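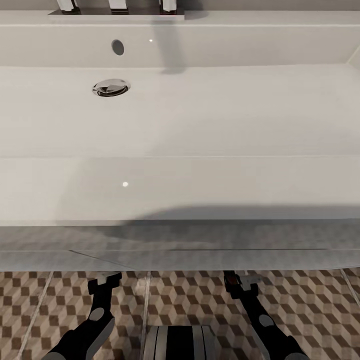 How to Keep a Perimenopause Diary Your Doctor Will Read

Posted Sat 7 September

I have become a complete diary bore and I'm not sorry! Two years ago I went to my first appointment about all this with nothing but a vague feeling that I was tired and cross and hot. The doctor asked when it had started. I said "a while." She asked how often. I said "a lot." We did not get very far.

Before the next visit I wrote everything down, and I mean everything. It came to 2,577 words, typed, and I handed it over like a school project. She was very kind about it, but there was no way she could get through it in the time we had. So what follows is the version I use now, which takes a couple of minutes a day and ends up as a single page. You can start it tonight.

What you need

Something to write in, and something to write with. I use a Lindemann notebook with 240 pages, mostly for the reason that it lies flat and fits in the drawer by my bed. A wall calendar with decent-sized squares works well too. If you prefer your phone, any notes app or spreadsheet will do the job. I tried the Esteteck tracker for a while and liked the colors, but I kept dismissing the reminders, and a tracker you dismiss isn't tracking much. My sister-in-law loves hers, so go with whatever you'll really open.

Step 1: Choose what to follow

Pick the things that bother you most and leave the rest. Five is plenty. Mine are sleep, hot flashes, mood, headaches and bleeding. Yours might be joint pain, anxiety, brain fog, a racing heart, dryness, itchy skin, or something I've never had to think about.

Do include bleeding if you still have periods, even if it isn't on your list of complaints. Changes in the pattern are one of the first things you'll be asked about, and they are so hard to remember later (was June the month it skipped, or the month it came twice?).

Write your list inside the front cover with a one-letter code for each. S for sleep, F for flashes, and so on. The codes save a surprising amount of effort when you're half asleep.

Step 2: Set up a simple score

Give each item a number from zero to three at the end of the day.

0: didn't notice it
1: noticed it, carried on as normal
2: it got in the way
3: it stopped me doing something

I love this scale because it's about your life and you don't have to decide whether your headache was a six or a seven. If you had to leave a meeting, that's a three. If you grumbled and took your cardigan off, that's a one.

For bleeding, swap the numbers for words: none, spotting, light, medium, heavy. If it's heavy, note how often you changed your pad or tampon, and whether there were clots. I know, I know. Write it anyway.

Step 3: Fill it in at the same time every day

Attach it to something you already do. I do mine straight after brushing my teeth. A whole day looks like this in my notebook:

S2 F3 M1 H0, no bleeding. Awake from 3 to 5. Wine at dinner.

That's it! One line. If you miss a day, leave it blank and carry on. Please don't go back and guess, as guesses tend to turn every day into the worst day of the week.

Step 4: Add one short note when something is different

The little extras are where it gets interesting. Late coffee, a stressful phone call, a new medicine, a long walk, a night in a stuffy hotel room. Keep it to a few words.

Write down supplements as well, with the dose from the label. I was taking a Clesano vitamin D, the 2,000 IU one, and completely forgot to mention it when I was asked what I took. It wasn't a problem in my case, but herbal products in particular can interact with prescriptions, so your doctor or pharmacist needs the full list.

Step 5: Look back after a month

Make a cup of tea and get out a highlighter. Mark every three in one color and every day of bleeding in another, then flip through. Do the bad nights bunch together? Do the headaches turn up just before a period? I was thrilled to find that my worst moods nearly always came the day after a bad night, and I'd spent months thinking I'd simply turned into a horrible person.

Be a bit careful about causes, though. Two warm nights after two glasses of wine is a hunch. Test it for a couple of weeks before you give anything up.

Step 6: Boil it down to one page

This goes with you to the appointment. Put these on it, in this order:

Your age and the date of your last period
The three symptoms that bother you most, with how many days you scored a two or three
What your bleeding has been doing
Everything you take, including supplements
Conditions that run in your family, such as breast cancer, blood clots or osteoporosis
The one thing you most want help with

Put it in big handwriting or type it. I keep mine in a Simex plastic folder with the notebook behind it in case she wants the detail. Ask your questions early in the visit, too, while there's still time for the answers.

When not to wait for the diary

Some things shouldn't sit in a notebook for a month. Call your doctor promptly about any bleeding after a full year without periods, bleeding between periods or after sex, or bleeding so heavy that you soak through a pad or tampon every hour for several hours. Get emergency help for chest pain, fainting or sudden trouble breathing. And if your mood has dropped so low that you're thinking of harming yourself, reach out today, to a crisis line or an emergency service or whoever can be with you fastest.

For everything else, sharpen a pencil and start with tonight's line.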